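Voken bench notebook – teardown cell, May

9:20. Starting the rules page over. The old one was copied from the Barnon line and half of it doesn't apply to us, that line has a fence and a light curtain and we have neither. Writing down what we do in practice, then cleaning up for Grewal. They want something they can audit against by the end of the month.

Scope for now: desktop towers only, side panel off, drive and cable removal. No laptops, no monitors, no power supplies opened. Ever. PSU comes out whole or stays in.

Before the arm goes live:
– mains cord off the tower and off the bench. Off the bench matters, we found one draped behind a case last month
– hold the power button, 20 seconds, by the clock
– asset tag read out loud and typed in, no copy-paste from the previous unit
– panel screws in the tray, never on the case floor
– wrist strap for whoever does the hand work
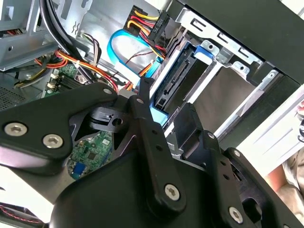

Cable clearance is the rule that needs the most work. Ammont draft says "keep cables clear of the tool" and stops there, which is no use to anyone standing at the bench. In a tower they are never clear. The light blue SATA cable loops right across the middle with a thin reddish-brown wire over it, and the drive cage is on the far side of that. So: any loop between fingers and target gets a decision BEFORE the approach. Unplug it, tie it back, or log it as accepted with initials. No fourth option. If you can't decide, it counts as stop.

Also need a pull limit. Proposing 13 N on data connectors for now, drops to a hold when it trips, no automatic retry. Check with whoever has the force logs, I only looked at the first 400 lines and some of those were with the old finger pads.

Power connectors: grip the housing. Never the wires, not even to nudge them. Same goes for hand work, we are all bad about this.

11:05. Ran through the list again on ticket 2776. Notes:

– order of work should be written per case type. Going in for the drive first only makes sense if the cage is reachable
– carriers with a release handle need their own line. Handle first, then check it is fully open, then pull. Don't use the handle as a grip point
– need a "who can call stop" line. Answer is everyone in the room, visitors too. Put it at the top of the page
– speed cap inside the case outline, lower than outside. Number still open
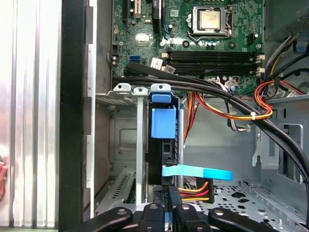 Open tower on its side, gripper over the drive connectors. Panel edge at left.

Hands. There is a fingertip at the far left against the side panel, so the hands rule needs to say what it means. Current wording is "hands clear of the workspace" and we have never agreed where the workspace ends. Two choices as I see it:

a) nothing of yours touches the case while the arm is enabled. Simple, easy to audit. Needs a clamp or a stop block so no one is tempted to steady it
b) outer panel allowed, open side never, reduced speed only, second person on the stop button

I lean to a). Grewal will ask about b) whatever we write, and I don't have a good answer for what happens if the case shifts. Stop blocks are cheap. Try them before arguing any more.

Memory and CPU: out of scope on this page but someone will ask. Cooler off and slots empty is a seperate checklist, needs its own entry for bare processor in socket. Don't let the arm park over it.

Still to do
– redraw the zone sketch with the case lying down, the current one shows it upright
– get tie-back clips, the soft kind, a bag of 20
– ask Ammont if their draft defines "approach". Ours doesnt
– first page printed large and taped at the bench, rest can live in the binder
– speed number!!

Stopping at 12:30, arm disabled, key back in the drawer.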